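4.2 The Open-Day Demonstration

The pen-capping task was the one we were most eager to put in front of people, and the open day at the Wihongi building gave us the chance. Up to that point the two-arm station had been run only by the authors and by two graduate students, all of whom knew which moments to be nervous about. A room full of visitors is a very different test, and we learned more from it than from any single week of trials in June.

The station ran for 90 minutes in the morning and again after lunch. Each cycle began with an uncapped fountain pen on the table and several caps in different colors placed by a visitor, with no guidance from us on spacing or angle. One arm picked up the pen and turned it nib up; the other was to choose a cap and bring it over. A cycle was stopped after 30 seconds without progress. More than 200 people signed in at the door, and many of them stayed for several cycles - a few came back in the afternoon with their children, which delighted us!

Visitors arranged the caps in ways we had never thought to try. They stood them on end, pushed them against each other, or tucked them close to the base of an arm. Aroha Quinlan, who ran the morning session, kept a handwritten log of these layouts, and it became the starting point for the harder test set in Section 5. Figure 3 is taken from the wrist camera of the arm holding the pen.
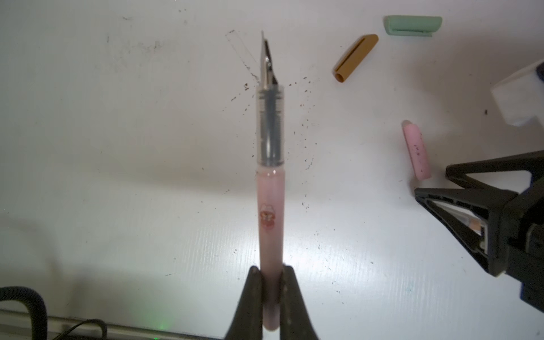 Figure 3. Wrist-camera view with the pen held nib up between the fingers of one gripper. Caps lie on the tabletop at upper right, and the second gripper is open at lower right.

Why turn the pen nib up before reaching for a cap? An upright pen gives the second arm a single approach direction, straight down, so the planner only has to solve for position and a small tilt.

The question came up many times during the day, and it led to some of the best conversations we had. One visitor, a retired watch repairer, suggested that the cap should be turned slightly as it goes down, as a person would do without thinking. We had left rotation out of the controller to keep the motion simple. Beverley Ellery added a small twist to the Vuvlow motion script during the lunch break, and the afternoon session ran with it.

We do not report success rates from the open day, as the layouts were not controlled and the script changed halfway through. The controlled comparison of the straight and twisting motions is given in Section 5.2, using the Berine and Indora pen sets. What the day did give us was a clear sense of where people expect the robot to struggle. Most of them watched the nib closely and worried about it being bent. Very few worried about the cap, although picking up a cap that is lying at an odd angle was the step we had spent the most time on.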